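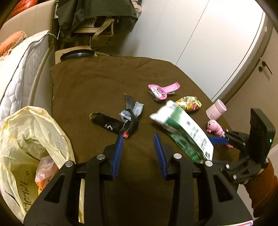 The November meeting of the Lorwood Road Safety Group opened at 7 p.m. with a good turnout, and the chair thanked everyone for coming out on such a dark and rainy night. Most of the first hour went to the crossing at Koskela Avenue, where a driver struck a cyclist last month and left without stopping. Members were reminded — kindly, but more than once — to take their wrappers with them, as there's always a torn one or two left on the brown tablecloth.

The police liaison reported that the case is still open. Anyone with doorbell video from that evening was warmly encouraged to call the desk at extension 3616, even if they think it shows nothing much. There have been 3 crashes at this crossing since spring, and neighbors spoke with real feeling about how fast cars come down the hill.

Motion to ask the city for a flashing crossing light: passed, 14 in favor, none against.

Motion to spend up to $600 on reflective vests for the walk-to-school families: passed after a long and friendly talk about sizes.

The Vitow Street speed survey was held over to next month. Meeting closed at 8:40 p.m.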